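Subject: Re: [zevadley-kitchen] Microwave for the shared kitchen, where to put and how to use

Date: March 24, 2022

Dear all,

Thank you for the many answers to my first message. I try to reply to everything in one mail, so that the list does not get too full. I quote the longest one, with my answers between the parts.

> I have nothing against a second-hand microwave, but I have some
> worries. The old one in the Eskildsen building made a smell for
> months and in the end we threw it away. Has this one been cleaned
> properly?

Yes, I cleaned it two times. The first time I put a bowl of water with slices of lemon inside and let it run for five minutes, then I waited with the door closed and wiped everything with a soft cloth. The second time I used only dish soap and warm water, because there was still a little grease near the top of the cavity. The glass plate I washed in the sink as a normal plate. The smell is gone for me, but my nose is maybe not the best one, so please put your head near it and tell me what you think.

> Also, where does it stand? The counter by the sink is already full
> with the kettle and the drying rack, and I don't want to lose the
> last free place for cutting bread.

The counter stays as it is. I put the microwave on the table, and I spread a white cloth under it. The cloth can go in the washing machine, and I have a second one at home for changing. If somebody prefers a plastic mat, I will not fight for the cloth.

About the place I thought quite long. The door opens to the left, with the hinges on the left side, and it needs free space to swing. In the first days I had it too close to the wall and the door hit the shelf each time. Now it is turned a little, and you can open it fully without touching anything. I measured 34 cm between the wall and the back corner, so there is also enough air behind. Please do not push it back when you clean the table.

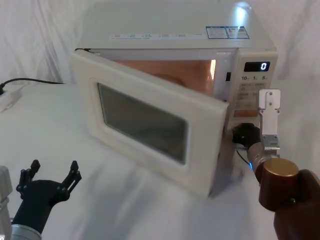
Please also keep the top free. I know it is flat and it looks like a good place for bread or for the post, but the air must be able to go out. The little white labels along the front edge of the top, and the sticker with the blue border next to them, were already on it when I bought it. I would like to leave them, even if they are not beautiful. The print is very small, and I want to read it with a magnifying glass before I decide what can be removed.

> And is it complicated? My last one had so many programs that I
> only ever used one of them.

It is quite simple. The buttons right below the display say 10, 1 and 5. These are for the time, and you press them again and again until you have what you need. Under them are more buttons with other functions, in quite pale letters. I have tried only a few of them. For soup and for leftovers the time buttons are enough.

When the door is open, the light inside is on, in a warm orange color. So please close the door when you take out your food, also when you plan to come back after one minute. Close it gently until you hear the click. The part that catches the latch is the small black slot beside the opening, and if food gets in there it is difficult to clean.

> Last question, how much did it cost and do we all pay?

I paid 330 kroner at the Harer second-hand shop, and the delivery was 70 kroner. I don't ask for money from anybody. If you want to give something, there is a jar next to the kettle, but it is really not necessary. The shop gives 30 days to return it, so if there is a problem I need to know soon.

Some small rules, which are only my proposal:

- Cover your food. I bought a plastic cover from Gisport and it hangs on the hook by the window.
- No metal, also no yogurt lids and no cups with a gold line.
- If something boils over, wipe it while it is still soft. After one day it is like glue.
- Fish is allowed, but please open the window.

One person wrote to me privately and asked if we can move the microwave to the small room behind the laundry. I looked at this possibility. There is only one outlet there and the dryer uses it, so I would say no for now. In August the electrician comes for the other work anyway - maybe we can ask then for one more outlet, and discuss it again.

I also have a question to you. The turntable moves a bit unevenly when there is a heavy dish on it. I took out the ring with the small wheels, cleaned it and put it back, and it became better but not perfect. Does somebody know if one can buy only the ring? I would need to measure it first, I suppose across the middle from wheel to wheel.

If you have other wishes, please write them here on the list and not on the paper on the fridge, because the paper fell down already and I am not sure that I have seen all of it.

With kind regards,
your neighbor from the second floor, Zevadley house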